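Konirard Two-Arm Cell — Pre-Purchase Inspection Checklist

Inspector: Jussara Dantas
Budget line: 2224

1. Table clear except for test items (cup, pen, marker). OK
2. Grippers: bolts snug, finger tips unchipped. OK — and what nicely made fingers they are!
3. Status light green at power-up. OK

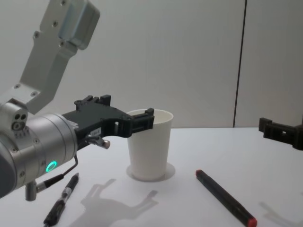 4. Spare fingers: price a set of five with the order. The Trollell quote leaves them out, so please ask again before January.
5. Cables: full reach, no pinching. OK, but budget for one spare per arm.
6. Two-arm handover near the cup, 20 runs. Still to do — I can't wait for this one. 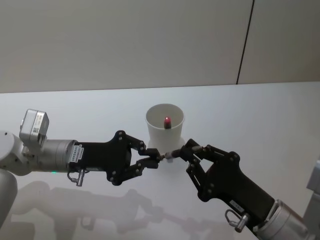
Oratile Baloyi: I'd go to 115 runs before we sign. Grenberg includes a service visit in its price and Trollell charges extra, so wear matters to the budget.

7. Run count: agreed, changed to 115.
8. Emergency stop within reach of both seats. OK
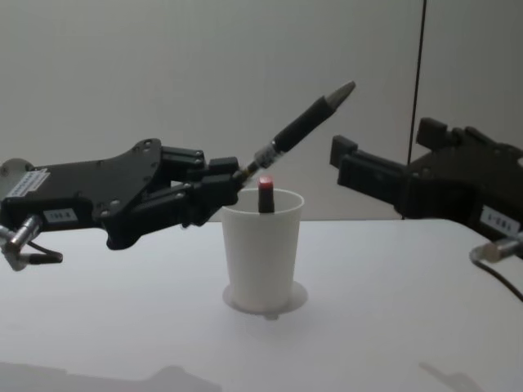
Page last changed: December 16, 2020

9. Floor space at Mkhize: measure the doorway before booking delivery.
10. Training: two places, quote requested.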